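Trarkelbridge Makers Board > Robots and Automation > Learning from demonstration
Thread: How many demos before you stop? (hand-held grippers, table tidying)

wickerbasket
Evening all. I've been doing collection shifts at Weletti in Mirnunport for a little while now and I've got a question for anyone who's done more of this than me (most of you, I should think). We're gathering examples for a table tidying policy. Pick a thing up, put it where it belongs, back to the start, press the button, go again. No arm involved at our end, it's all done by people walking about with the hand-held grippers, and the training happens later on somebody else's computers.

My target for a shift is 139 clean episodes. I got there once. Most shifts I'm well short of it, and the ones I do get start to look the same after a bit, because I've found the quick way of doing it and my hands just go there on their own.

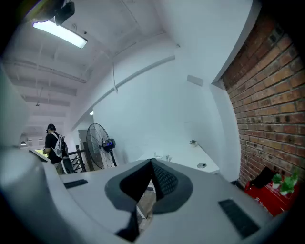
So do you push on to the number, or stop when you notice you're on autopilot? The Kong notes (Kong is what we call the task list, don't ask me why) say variety matters more than speed, and then the very next line is a number. I'd love to hear what other people do. Also my shoulders hurt!

pillarbox_tom
Stop. Every time. I'd take 40 episodes where you came at the cup from different sides over a hundred that are all the same swoop. The model learns the swoop and then falls to bits when the cup's by the wall.

greasenipple
Have to disagree with Tom a bit. You need a solid lump of same-ish data or the policy dithers. We tried the everything-different approach on a drawer task and it hovered over the handle like it was choosing a biscuit. When we added a batch of dull, repeated, neat demos it sorted itself out. Dull has its place.

pillarbox_tom
Drawers are different, there's one handle and it never moves. Tables aren't like that.

greasenipple
The table never moves either :)

pillarbox_tom
The stuff on it does!

marrowfat
Can I ask a beginner thing? When you say clean episode, does a dropped object count as dirty? I've been binning all of mine.

wickerbasket
We keep a drop if you pick it up again straight away and finish the job. If you drop it and then stand there swearing, bin it. I binned loads in my first week that I should have kept, and I'm still a bit cross about that.

greasenipple
Keep the recoveries, definitely. They're the best thing in the set. Ours were 30 out of a few hundred and I wish we'd had double.

lampblack
On the autopilot thing. I set a kitchen timer and change something every time it goes. Swap which hand leads, start from the other corner of the table, stand a step further back. It sounds daft but I can tell in the replays which of my sessions had the timer and which didn't. Also slow down. People new to it whip the gripper about and the tracking hates it.

wickerbasket
Ooh, I like the timer. I had a go at something like it this afternoon, no timer, just a list on my phone of what to change each round, and I did 27 episodes before my first proper break. Slower than usual, but I was awake for all of them.

The other thing I wanted to moan about is resets. Putting things back the same way is where my variety goes to die, I think. I've got very fond of certain spots. I'll do three rounds with everything up one end because that's where my arm wants to be, and the rest of the table may as well not exist.
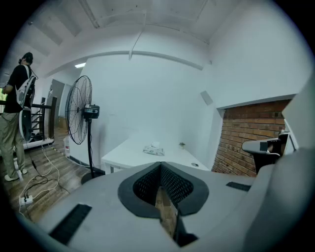
I've started being stricter about start positions, so I decide where things go before I pick up the gripper, and I don't let myself nudge them once I've begun. The object choice is harder. We've been doing rigid things mostly, cups and boxes, and I'd like more soft stuff in there. A pack of wet wipes like the one on that table, with the little plant just to the right of it, makes a nice pair to my mind, one you can squash and one you really mustn't knock. Kong has the wipes down as optional and the plant isn't on the list at all. I'd put both in. What do the rest of you think about leaving something on the table that you never touch?

lampblack
Leave it in, but move it between rounds. If it's always in the same place you've just taught the thing where the plant lives. We had a mug that sat in one spot for a whole batch and the policy used it like a signpost. Took the mug away and it was lost.

pillarbox_tom
Seconded. And take it off altogether for some of them.

marrowfat
Oh no. I've got a stapler that's been in every single one of mine.

greasenipple
Stapler's fine, just do another batch without it. You don't have to throw the old ones out.

On soft packets, watch where you grip. Pinch near the end and the thing folds, and then your put-down is all over the place. I go for the middle and close slowly. I know Tom will say do both.

pillarbox_tom
Do both.

lampblack
Do both, but write down which is which. I've spent more evenings than I'd like trying to sort folded from not folded by eye.

wickerbasket
Right, I'll add a folded column to my sheet. It's got a start position column and a which-hand column already, it's getting quite wide.

What about the shoulders, though? Has anyone found a way of holding these things that doesn't ache by teatime?

marrowfat
Mine too. I lower the table when I can and it helps a fair bit, only then all my demos are at one height.

greasenipple
Elbows in, wrists loose, put the grippers down properly between rounds. Don't stand there holding them while you're thinking. I do twenty minutes on and five off and I won't be hurried about it. Tired demos have a wobble on the put-down and you'll see it come back at you from the trained policy, same wobble and everything.

pillarbox_tom
For once I agree with grease. And ask Weletti if the 139 can be a weekly average, because as a daily number it's going to get you a lot of swoops.

wickerbasket
I'll ask. I think it came over from an older task where the resets were much shorter. Back in tomorrow from nine, so I'll try the timer and the wipes together and post the split when I've got it.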